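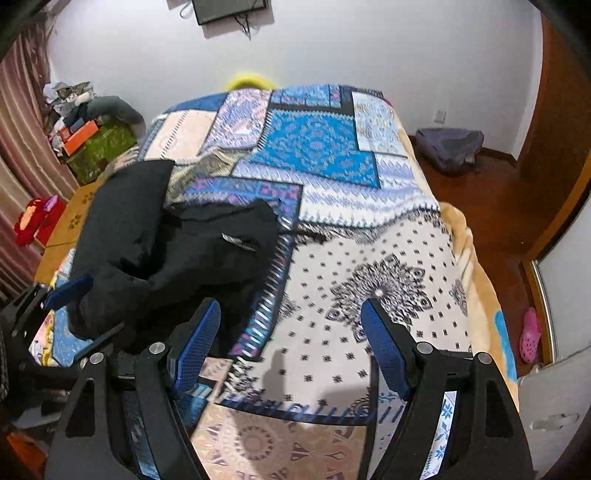

I've been meaning to write this up since September, when I finally got my first proper appointment as an assistant referee on a county cup tie, and I still grin when I think about it. Me, with a flag! Running the line in a match where people had paid to get in!

Some background for anyone new. I've played football badly all my life, mostly at left back for a team that didn't have another left back. When my knee told me to stop I did the referee course, mainly because I missed the smell of cut grass and Deep Heat. I thought I'd do a season of under-twelves and pack it in. That was 4 years ago and I'm more hooked now than I ever was as a player.

So, the cup tie. Trastness at home to Pukitz Rovers, second round, on the sloping pitch behind the old Kedano works. If you've been there you'll know the slope. It runs from the clubhouse corner down to the far goal, and the ball picks up speed as it goes, so a harmless pass to the winger turns into a foot race. I was on the far side for both halves, which meant in the first half I was sprinting uphill every time Trastness broke. My calves have forgiven me, just about.

The referee was Benedikt Baumgart, and I could write a whole post on him alone. He's been doing this for ages and he's so calm. Before the match he sat us down in the changing room (which is also where they keep the line marker and the spare nets, so mind your shins) and went through what he wanted. Eye contact at every stoppage. For throw-ins, if I was sure, flag straight up and point. If I wasn't sure, flag straight up and look at him, and he'd give the direction with a hand across his chest. For offside, wait. Then wait a bit more. "If you think you've waited too long, you've probably got it right," he said, and I must have repeated that to myself fifty times on the touchline.

Waiting is so hard! When you're watching from the stand you shout as soon as the pass is played. On the line you've got to watch the second last defender, hear the kick more than see it, keep the picture in your head, and then see who goes for the ball. Twice in the first half there was a Pukitz forward standing miles off who never moved a muscle, and a midfielder came through from deep to collect it. Flag down, keep running. The home supporters behind me had plenty to say. One man offered me his glasses. I loved it, I really did.

The attendance was announced as 1203, and it went up to a cheer because it's the biggest crowd they've had on that ground in years. It felt like double that when the noise got going. I'd never worked in front of more than a handful of parents and a spaniel, and what surprised me was how quickly it all blurs into one sound. You stop hearing words. The only voice I picked out clearly was the Trastness goalkeeper, who talked for the full ninety minutes, mostly to himself.

I did get one wrong. It was a corner that I gave as a goal kick, early in the second half, and I knew as soon as the flag was pointing that the defender had got a toe to it. Benedikt was better placed and gave the corner, so no harm was done, but my face was as red as the flag. He came over at the next break in play, said "good, next one", and jogged off again. I've had entire coaching courses that taught me less than those three words.

It finished 3 – 2 to Pukitz after a daft own goal, a penalty, and a free kick from the lad Diekmann that went in off both posts. Both! I was level with it and had the best view in the place. I had to stop myself clapping.

A few people have asked about kit, so quickly. I bought new boots and regretted it by half time, so wear your old ones. Take two pairs of socks. Put the flag in your hand nearest the pitch and practise swapping it over behind nothing, in front of your body, until you can do it without thinking – I did mine up and down the hallway and the neighbours have seen things. And eat something sensible at least three hours before. I had a sausage roll in the car park and it sat there like a brick until extra stoppage time.

If you've ever fancied having a go, please do. Our branch is short of officials again this winter and I know most of the others round here are too. The course is a couple of evenings and a day out on the grass, and everyone's friendly. There's a mentor scheme now too, so you won't be sent out on your own to face the under-fourteens' dads in your first week, which is more or less what happened to me.

My next one is a reserve match at Kedano, weather allowing. The pitch was frozen solid when I walked past with the dog this morning, so I'm not ironing the shirt just yet. I'll also do a post on fitness training soon, as I've got the test coming up and the 400 metre reps are properly getting to me. If anyone has tips for running them in the dark without turning an ankle, leave me a comment!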